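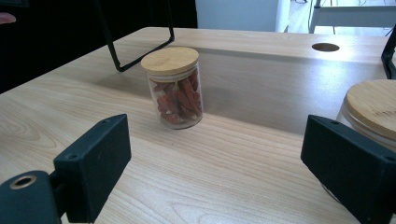

# Jasirari glass storage jars with bamboo lids

Cylindrical clear glass jars for dry goods, closed with a round bamboo lid and a translucent sealing ring. Made for Nuneva under the Jasirari name. Sold singly or in sets, in two sizes. The smaller size suits whole dried chilies, cloves, peppercorns, and similar spices. The larger takes rice, lentils, pasta cut short, or loose tea.

The jars are a storage product. They are not canning jars and will not hold a vacuum or pressure.

## Construction

**Body.** Clear glass, straight walls, flat base. There is no shoulder or neck, so the opening is close to the full width of the jar and a measuring spoon goes in level. The glass has no coating and no printed scale.

**Lid.** Solid bamboo with a plug section that drops into the mouth of the jar. The top face is sanded and finished with food-grade oil. Grain and color differ from lid to lid, and pale tan lids darken slightly with handling. Lids are not matched within a set.

**Ring.** Translucent silicone, seated in a groove on the plug. It closes the joint between lid and rim by friction only - there is no clamp or thread. The ring comes off for washing and is sold as a spare.

## Specification

| | Small | Large |
|---|---|---|
| Body | Clear glass | Clear glass |
| Lid | Bamboo, oiled | Bamboo, oiled |
| Ring | Silicone, translucent | Silicone, translucent |
| Closure | Push fit | Push fit |
| Outside diameter | 92 mm | See carton label |
| Spare ring | Type 2 | Type 3 |
| Dishwasher, body | Yes | Yes |
| Dishwasher, lid | No | No |
| Microwave | No | No |
| Freezer | No | No |

Rings are not interchangeable between sizes. The type number is molded on the inside edge of the ring.

## Before first use

1. Pull the lid straight up. Twisting drags the ring out of its groove.
2. Take off the ring and wash it with the glass body in warm soapy water.
3. Wipe the lid with a damp cloth. Do not soak it.
4. Dry all parts fully. Leave the lid on its side overnight so both faces are open to the air.
5. Refit the ring with the flat side toward the lid.

A new lid can be stiff for the first few openings. Do not grease the ring with cooking oil, as it goes sticky and picks up dust.

## Filling

Leave clear space below the lid. The plug sits down inside the mouth, and contents packed to the rim will lift it off its seat. With long or springy items such as whole dried chilies, fill to three-quarters at most and let them lie as they fall. Pressing them down breaks the pods and leaves seeds and flakes at the bottom.

Contents should be dry to the touch and at room temperature when they go in. Chilies that still bend like leather hold enough moisture to fog the glass and, given time, to grow mold. Dry them further in a low oven and let them cool on a rack before filling. If fog shows on the inside wall the next morning, empty the jar and repeat.

Powders can be stored, but fine dust collects on the ring and weakens the fit. Wipe the ring whenever the jar is refilled. Salt and sugar cake in humid kitchens, and the push-fit lid slows this without preventing it.

## Placement

The glass gives no protection from light. Red chilies and paprika fade on an open counter, faster near a window. A closed cabinet or a shelf away from direct sun is the better place for anything kept longer than a few weeks. Keep jars away from the stove, where steam swells the lid and heat dries out the finish.

Use a flat surface. The base has no foot or pad, and the jar will slide on a sloped or wet counter.

Do not lift a filled jar by its lid. The friction fit holds the lid in place but is not rated to carry the weight of the contents. Grip the body.

Small jars may be stacked two high when both are closed and the lower lid is seated all the way. Large jars should not be stacked.

## Care

- Wash the body by hand or in the dishwasher, upper or lower rack.
- Wipe the lid and dry it at once. Standing water raises the grain and can split the plug.
- Re-oil the lid when it looks dull or feels rough. Use food-grade mineral oil, leave it for an hour, and wipe off the excess.
- Soak the ring in warm water with baking soda if it holds an odor. Chili and clove odors are the slowest to clear, and a separate ring for those jars saves trouble.
- Do not pour boiling water into a cold jar. The body is not heat-resistant glass.
- Discard any jar with a chip at the rim, even a small one.

## Common faults

**Lid will not go down.** Check the fill level first, then the ring. A ring fitted upside down stops the plug short. If both are correct, the bamboo has taken up moisture - leave the lid in a dry room for a day or two.

**Lid is loose.** The ring is worn or the wrong type. Fit a new one. In very dry winter air the bamboo may shrink slightly, and this reverses by spring.

**Dark spots on the plug.** Surface mold from damp storage. Sand lightly, wipe with white vinegar, dry, and re-oil. Replace the lid if spots return.

**White film on the glass.** Hard-water scale. Rinse with diluted vinegar.

## Lid engraving

Engraving on the top face is available for orders of 100 lids or more. Artwork is supplied as single-color line art. Shallow engraving keeps the lid easy to wipe, but fine lettering under the recommended height loses contrast as the bamboo darkens. A proof lid is sent before the run. Engraved lids cannot be returned unless faulty.

## Spares and ordering

Lids, bodies, and rings are all sold separately by size. Rings come in packs of 3. Spares for the older Prandivo jar do not fit this range, as the mouth is narrower.

Wholesale orders are shipped from the Aydoğan warehouse. Glass is packed in divided cartons with the lids wrapped separately. Report breakage with the carton label number and keep the packing until the claim is closed. Orders placed in August may ship later than usual while stock is counted.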